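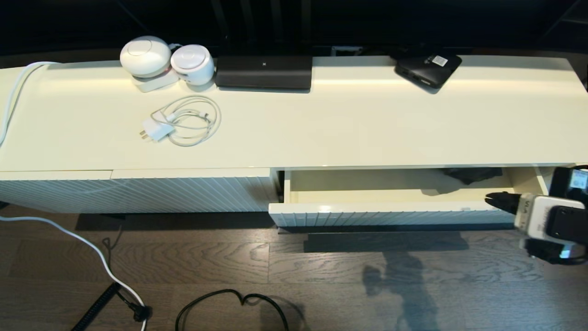
The Long Cabinet

How the furniture under the television became the place where everything in the house ends up

When I moved into my first apartment in this country, the landlord gave me a tour which lasted less than five minutes. He showed me the boiler, the fuse box, and the one window that would not open. Then he pointed at an empty wall in the living room and said, "And the TV goes there." I had no TV. But I understood that I would have one, and that it would need something to stand on.

I bought a low cabinet, and in one year the cabinet was full. The television had only a small part in this. There was a router, a speaker, then a second speaker because the first one could not be heard from the kitchen, and a box from the cable company which I was supposed to return. There were the cables of all these things, and also some cables which belonged to nothing.

I have since visited many living rooms for this magazine, and I see the same furniture everywhere. It is long, it is low, and very often it is white or cream. The top begins as a clean surface. Then comes a round speaker, a flat black box, a charger with its cord rolled up beside it. A white cable goes over one end and down to the floor, where it meets other cables.

Marleny Yupanqui has been making and repairing cabinets at the Sotelo workshop for most of her working life. I visited her in July, when the big doors were open and the sawdust was moving over the floor in the wind. She had a media cabinet on her bench, upside down, with a customer's pen still rolling inside it.

"People come and tell me the size of the television," she said. "I ask them to tell me the size of the mess."

She does not say this to be unkind. At home, she told me, she has a drawer she cannot close without pushing with her knee. Her point is that the old sideboard was designed for known objects. The oldest one in her shop is from 1949, and it has a felt tray for forks, a deep part for tablecloths and a narrow door for bottles. The carpenter knew what would go inside. A carpenter today does not know what will be plugged in three years from now, so he makes a big empty drawer and hopes.

I asked her about the grooved fronts that are now so common, with fine lines running straight or on the diagonal. She likes them, with conditions. The grooves catch the light of a lamp in the evening and give some life to a white surface which could look cold. They also hide the gap between a door and a drawer, so that a long front looks like one piece. But they collect dust, and a cloth only pushes it deeper. She uses a soft, dry paintbrush, always in the direction of the groove.

A glossy top has the opposite character. It is easy to wipe and it shows everything. "Put a lamp near it and you will see what I mean," she said. Small rubber feet can leave marks on some finishes, so she suggests moving the devices a little each time you dust.

For the cables, she had advice that I could follow the same evening. First, unplug the things which you do not use. If a charger belongs to a phone you gave away, it does not need to live on the cabinet. Second, put a power strip behind the furniture, fixed to the back panel, and bring only one cord to the wall. The cord on the floor is the one that catches the vacuum cleaner. Third, write on a piece of tape what each plug is for. She uses a pencil, because the ink fades.

The drawer needs a different approach. Sellers such as Nimico and Jolleo offer dividers for it, and Marleny has fitted many of them, but she thinks the divider should come last. Before, you must take everything out and look at it. In my own drawer I found a black cloth bag, rolled into a ball, which I had been looking for since the winter. Inside it was a cable.

I also asked if a speaker or a router can go behind the doors, to leave the top empty. She prefers that they stay outside. A router becomes warm and its signal is better in the open, and a speaker behind a door sounds like a neighbor. If you cannot bear to see them, she says, put them together at the back edge and leave the front of the top free — the eye accepts a row more easily than a scattering.

Before I left, she turned the cabinet on her bench the right way up and opened its drawer for me, slowly, to its full length. The runners were new. She let me close it myself, and it made almost no sound. The pen was still in there, and she put it in an envelope with the customer's name.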